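Mallura Community Dye Days – Frequently Asked Questions

What are the dye days?
Twice a year we set up the big pots behind the Bikbridge hall and spend the day colouring cloth with whatever the bush, the garden and the kitchen have given us. Gum leaves, onion skins, walnut husks, rusty nails – it all goes in somewhere! The next one is on 20th March.

Do I need any experience?
None at all. Half the fun is watching a first-timer lift something out of the pot and squeal. If you can stir soup, you can dye a tea towel.

What does it cost?
Entry is $50 for the day, which covers the dyes, a light lunch and as much tea as you can drink. Kids under 3 are free, but please keep them well back from the burners.

What should I bring?
Rubber gloves, an old apron, closed shoes and up to 2 kilos of dry cloth. Weigh it at home if you can, as the scales on the door get a long queue.

Which fabrics work best?
Natural fibres, every time. Wool and silk drink colour up beautifully, and cotton and linen do well once they've had a soak in soy milk (ask us for the recipe, it's dead simple). Polyester will mostly come out the way it went in, so check the label before you lug it along.

Can I bring something that's already coloured?
Yes, please do! Dyeing over an old colour gives you some of the most interesting results, and faded favourites get a whole new life.
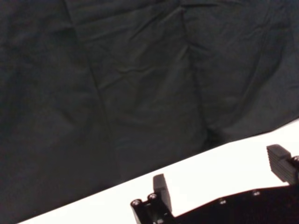

Pale greens and yellows are the easiest to work over. Dark cloth is trickier, because plant dye can only add to what's there, but a dip in the iron pot can still shift the tone in lovely ways.

Why didn't my piece match the one beside it?
Water, leaf, pot and weather all have a say. Leaves picked at Jilleck after rain give a softer orange than the same tree in a dry spell. We keep notes and we still get surprised – I wouldn't have it any other way.

How do I wash it afterwards?
Leave it alone for a week if you can bear to. Then wash by hand in cool water with a mild soap and dry it in the shade.

Is there parking?
There's plenty on the grass beside the Inga Creek bridge. Please leave the hall driveway clear for people unloading.

What if it rains?
We go ahead under the verandah. If it's too windy for the burners we'll move the day to April, and your booking carries over.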